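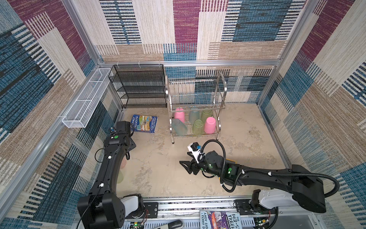
Stidoline Two-Tier Dish Rack, Wheeled

Stainless steel drying rack for plates and cups. Part of the Stidoline small-kitchen range, sold in the United States by Lumbao Housewares.

Overview

The Stidoline two-tier rack separates plates from drinkware. The upper level is a row of parallel vertical wires that form plate slots. The lower level is an open wire shelf for cups and tumblers. Curved handles at one end are used to lift or steer the rack, and the short legs carry small wheels so that it can be pulled forward for loading and pushed back against a wall.

The rack is supplied without a drip tray. It is intended for use on a sealed countertop, on a drainboard, or over the separate Lumbao tray listed under Accessories.

Specifications

Material: stainless steel wire
Upper level: fixed plate slots, 12 positions
Lower level: open wire shelf, no dividers
Rated load, upper level: 16 lb
Rated load, lower level: 12 lb
Handles: fixed, one end only
Wheels: four, non-locking
Assembly: lower shelf and legs are preassembled; upper level attaches with four screws (driver included)
Finish: polished

Plate slots

The slots accept standard dinner plates and salad plates. Stoneware with a thick foot ring may need every second slot. Shallow bowls can be stood on edge, but deep bowls lean on the neighboring wire and reduce usable capacity. Load from the handle end toward the free end. Cutting boards over half an inch thick do not fit and should not be forced between the wires.

Cup shelf

The cup shelf has no pegs. Cups are placed rim down directly on the wires, and water drains through the grid. Mixed sets can be stored together: short plastic cups, frosted tumblers and taller faceted tumblers all stand on the same surface. Wide cups are best placed first, with narrow ones filling the gaps behind.

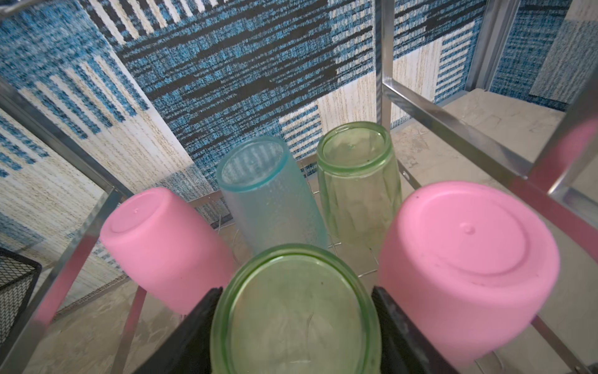
A slight tilt on an inverted cup is normal and lets air in under the rim. Lightweight plastic cups can tip onto their sides if the rack is rolled while they are on the lower shelf, so move the rack slowly or unload it first. Stemware is not supported on this level. The clearance between the shelf and the underside of the plate slots is fixed, and the tallest tumblers should be checked before purchase.

Placement

Allow a hand's width of free space at the handle end. The rack can stand beside open shelving, in which case dry items move sideways to storage with no turning or carrying. The wheels roll on laminate, sealed stone and tile. Grout lines deeper than the wheel tread will stop them – lift the rack across.

The wheels do not lock. Do not use the rack on a sloping drainboard.

Care

Wipe with a damp cloth and mild dish soap. Rinse and dry after cleaning. Do not use steel wool or chlorine cleaners on the wires. Mineral spots can be removed with white vinegar diluted one to one with water. Check the four upper screws after the first month of use and tighten by hand if needed. Hair and lint collect on the wheel axles; remove with tweezers.

Accessories

Lumbao drip tray, gray, fits under the legs with the wheels on
Ristia black mesh shelving, four tiers
Ristia wire basket, white, narrow, wall mount
Replacement wheels, set of four
Replacement screws and driver

The Ristia items are sold separately and ship from a different warehouse – expect two parcels.

Ordering and stock

Single units ship in one carton, upper level flat. Trade orders are packed 16 racks to a pallet. The June production run was almost 200 units, and remaining stock from that run has the older screw head, which uses the same driver.

Returns are accepted unassembled, in the original carton, with the screw bag unopened. Wheels damaged in transit are replaced without a return.

Trade inquiries: Janelle Manalastas, Lumbao Housewares, Brarnberg office
Spare parts and warranty: Kumudini Hettiarachchi

Page last revised 23 January 2026. Load ratings now listed separately for each level.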